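4.2 Settlement of the reclaimed ground

The Norkholm extension was built on sand dredged from the outer channel and placed behind a rock dike. Hashmi and Butt studied the first stretch of quay and found that most of the settlement came from the soft clay under the fill. Our readings agree with theirs for the eastern plots. On the western plots, where the old Bridow channel used to run, the ground kept sinking for longer than their model allows.

We placed 30 settlement plates in June, before the surcharge was added. Six were later lost to construction traffic and are left out of the results. The plates near the Rutherford basin moved least. Those over the old channel moved most, and the port delayed paving there for seven months – a costly choice for the terminal operator, who had already leased the land.
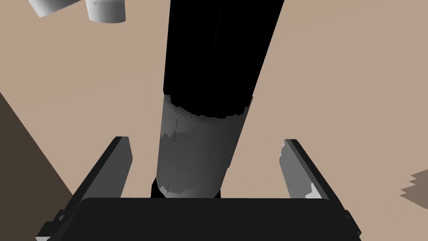 Figure 7. Simulated view, upright cylinder in two sections, black over grey.

Drainage also differed between the plots. At Savo Quay the vertical drains were set closer together, and pore pressure fell sooner than on the western side. We return to drain spacing in Section 5.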